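Plirnia Help Community > Travel & Lodging > Extended Stays

Do I owe occupancy tax if I extend a furnished rental past 30 days?

Asked by Paweena Saengthong, 8/10/21

I booked a one-bedroom furnished apartment at the Venus building through Wedetti for 28 nights. My work assignment has been stretched by two weeks, so I asked to stay on. The total for the original 28 nights was $2,318, and that included a line called "local lodging tax."

The new quote for the extra nights has the same tax line on it. A coworker told me stays over 30 days are exempt and that I should be getting the tax back on the whole thing. When I called Wedetti, the person on the phone said the extension is a separate booking and each booking is taxed by itself. I will be in the same apartment the entire time and won't be moving out in between.

Is the coworker right? Also, does the cleaning fee get charged again? It was on the first invoice and it is on the new quote too.

3 answers

Answer 1 (accepted, 9 people found this helpful)

It depends on the state and sometimes the city, so look up the rule where the apartment is, not where you live or where your company is. The name varies. Try "transient occupancy tax," "hotel tax" or "lodging tax" plus the name of the city or county.

In many places a guest stops being "transient" after a set number of days in a row. Often that is 30, but there are places where it is longer. There are also two ways it gets handled once you pass the line. In some places the tax is dropped for the whole stay, but only if you had a written agreement for the full length from the start. In others you pay tax on the first 30 days regardless and nothing after that. Your coworker may have been somewhere with the first kind.

What I would do, in this order:

1. Find the rule on the city or county site and save the page. The finance or revenue department usually has it.

2. Email Wedetti instead of calling. Ask them to amend the original reservation so there is one agreement with one arrival date and one departure date. Two back-to-back bookings can be treated as one continuous stay in some places, but it is a lot easier if the paperwork shows one.

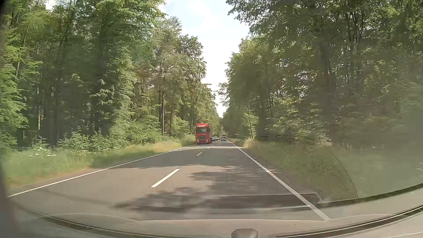 3. Ask for a corrected invoice before you pay the extension. If they have already sent the tax in, you may have to file for the refund yourself, and there is normally a deadline for that.

4. Keep every receipt, including the first one. If your employer is paying, send them the corrected invoice as well. Some employers have their own exemption form and some don't.

On the cleaning fee, if it is for the cleaning after you leave, it should be charged once. If they come in midway through and change the linens, they may bill for that, but it should be listed separately. Check what your agreement says it covers.

Answer 2

I stayed in one of the Thongdee apartments last year and had the same thing with the cleaning fee. I extended twice and got charged all three times. I wrote to the office and they took two of them off. Took 5 days. They never argued about it, I think the system adds it automatically whenever a new booking is made.

No idea on the tax, I just paid it.

Answer 3

Don't extend, just sign a regular lease, it's cheaper.

Comment from Paweena Saengthong: I only need two more weeks so a lease won't work for me. Thank you to the first person. I found the page for the county and it is the kind where the first 30 days are taxed and the rest is not, so I would owe it on two of the extra nights only. I have emailed Wedetti and asked for one amended agreement and for the second cleaning fee to come off.

Comment on Answer 1: Check whether the county counts nights or calendar days. Mine counted nights and I was one short.

Related questions
Can a furnished rental ask for a second deposit when I extend?
How much notice do I give on a month-to-month corporate apartment?
Is parking taxed separately from the room?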